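Home | Programs | Grantees | Reports | Contact

Print this page | E-mail this page

Shared Worktable Project, Nornska site
Progress report to the Masri Fund, June

This report covers the second period of the grant. We were asked to say what the money has changed at the table and what it hasn't, so the doubtful parts are in here along with the rest.
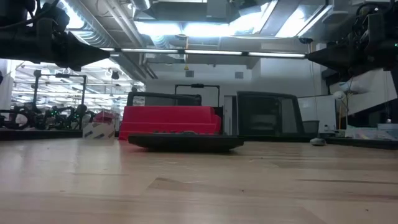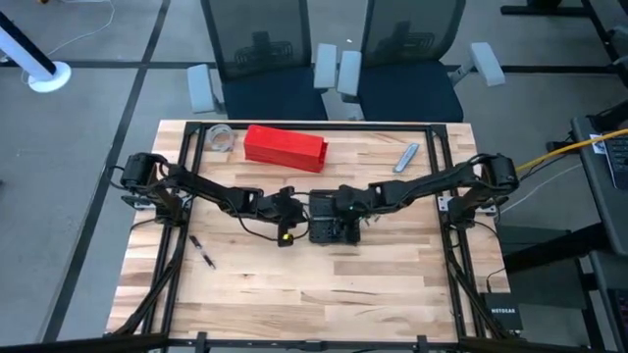
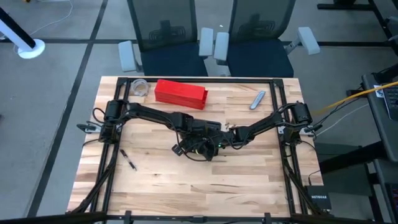
Wood tabletops at Nornska, June. The black tray and the red bin are in the first picture; the second and third show the red block.

What was bought

Spending to the end of the period is $1,598. Most of it went on trays, bins and small storage, and the remainder on wood oil and labels. Nothing was spent on furniture. The tabletop was here before the grant and we see no case for replacing it. It has a few dull patches that oil won't fix, and we'd like to stop being asked about them.

What was supposed to happen

The plan Vimetti drew up for us has 14 steps for clearing and resetting the table. Every item gets a home, the homes get labels, and whoever finishes a session puts things back before leaving. On paper it reads well. Our view in the first report was that 14 steps is more than people will do at the end of a day, and we haven't changed it.

What did happen

Large items go back. Anything with a bin or a tray that fits it gets returned most of the time, and that is a real improvement over the winter, when the same things were being hunted for every morning.

Small items don't go back, or not for long. A pen stays on the wood. So does a plastic cup. The labels have made no difference to this that we can see. The plan treats a pen as a stored object with a home of its own, and people using the table treat it as something they'll want again in a minute. We think the people are right and the plan is wrong on this point.

We were also asked whether sessions start faster. We can't say. The sign-in sheet records when a session begins and tells us nothing about how long it took to find things first. The claim in the Vimetti plan that setup time would be cut in half has no baseline behind it, and we would ask the fund not to repeat it in its own summary.

Supplies

The Jekden order arrived in two parts, the second one late. Of the bins delivered, 6 were the wrong depth for the shelf and have gone back. Replacements are promised – we have heard that before – and the shelf is half used until they come.

Changes for the next period

We'll drop the labels for anything that fits in one hand and put a single open tray near the edge of the table for those things. The reset list will be cut to what can be done before the lights go off. One person will look over the table at 5 p.m. and write down what was left out, so that the next report has something better in it than impressions.

We are not asking for more storage. There is a tendency to answer every stray object with another container, and the table has only so much room.

Still open

Vimetti has not agreed to the shorter list. The refund for the wrong bins is not in the accounts yet. We'd like a decision from the fund on whether the unspent label money can be moved to replacement trays, or whether it has to be returned.

Contact the Nornska site office | Copyright Masri Fund | Back to top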